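Ruvden open day, notes from a very long Friday

Back from Ruvden, feet wrecked, typing this up before I forget it all. Sorry for the state of it.

So. 9th December, the open day at the old Plotala studios, where they film the Saturday night talent show and where half the concert specials of my childhood were taped. They've done it a few times for the industry but this was the first one for ordinary ticket holders. 600 tickets, gone in one morning. I got mine off the fan club list in August and then spent four months convinced I'd lost the email.

Train at stupid o'clock. Coffee spilt before the first tunnel. Doors at ten, queue already round the side by half nine, mostly families, a lot of mums with grown up daughters, one group in matching jackets from the 2009 tour (jealous). Wristbands, bag search, quick, fine.

First stop the big stage, Studio 1. Smaller than on telly. Everyone says that about every studio and I said it too, out loud, and so did the woman next to me at the same second. The audience seating holds 700 on a live night. The banks fold back into the wall like a school gym, and when they're folded the room sounds completely dead. Our guide clapped her hands to show us. Nothing came back.

They let us walk across the stage floor in groups. No heels, no drinks. There are bits of coloured tape left over from every act, and she pointed out the blue cross where the winners stand for the final. A man of sixty odd went and stood on it and did the crying-winner face and got a round of applause. Best moment of the morning.

Lighting rig next, from underneath only. Would of liked to go up on the gantry but that's staff only, fair enough. The guide said the show used 100 moving lights for the anniversary special and you could feel the heat from row C. I was in row F that night, at home, on the sofa.

Wardrobe was the bit I'd gone for. Two long rooms, rails to the ceiling. The white suit from the anniversary concert is there, behind a rope, and the green dress with the beaded collar from the duet. The dress is tiny. The beads are coming off one shoulder and have been sewn back on in a slightly different green, which made me like it more. Photos not allowed in wardrobe at all, so you'll have to trust me. Somebody tried. Somebody got told.

Lunch. Canteen, same one the crew use. Cheese roll, tea, a flapjack the size of a brick. Dearer than it should be. Not enough tables, people eating on the stairs. If they do this again they need a second till, I stood there for most of the time I'd set aside for the costume shop and then the costume shop had sold out of the good mugs. Got a keyring.

Afternoon was the family tour, so called because it's about the Güler sisters and their parents, who more or less ran light entertainment in that town for thirty years. Father on piano, mother producing, three girls singing. I grew up on the Christmas specials so I was a bit silly in here. There's a room done up as their dressing room, with the real mirror and the real telephone, and a loop of the home films on a screen. The one where the youngest comes in from the airport and her sisters don't know she's coming. Had seen it before, on a bad tape. Looked lovely big. I wasn't the only one needing a tissue.

What I didn't know was that the middle sister was nearly dropped from the first series because the network thought three was too many. There's a letter in the case. Very polite, very cold. The mother wrote back on the same sheet, just the word No with her signature under it. I read it twice and then went and found my friend and made her read it.

Then outdoors for the last part. The Grokow lot is where they do the street scenes for the soap, ten minutes' walk from the main building, and you go over in batches of 60 with a guide at each end.

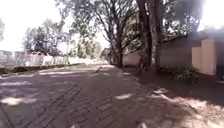

Our batch got held up by twenty minutes as the one in front wouldn't leave the pub set. Don't blame them. The pub is the pub! You can stand at the bar, the pumps don't work, the crisps are real and out of date. The upstairs is nothing at all, the stairs stop at a bare wall with a fire extinguisher on it. Across the way the launderette is only a front, and the chemist has a proper inside now after last year's fire storyline. We weren't allowed in the chemist – they were shooting on Monday and it was all dressed. Big hint in the window about who's coming back, which we were asked not to share, so I won't, but I've got opinions and they are not good ones.

Q&A at four with two of the writers and someone from casting. Ran short becuase of the hold up. Questions mostly about whether so and so is really leaving. Answers mostly smiling. One decent one about how they write round an actor who's off having a baby: lots of phone calls and an aunt in Spain, apparently.

Missed the choir. They were meant to do the theme tunes in the foyer at half four and my train was at five past five, so I heard the first few bars through the doors and ran.

If you're going to the next one: flat shoes, bring sandwiches, do the shop first. Book the family tour slot when you book the ticket, people were being turned away on the day and they weren't happy. Toilets by Studio 1 are awful, use the ones by wardrobe. Coach parking is round the back but the signs send you to the front.

Keyring already broken.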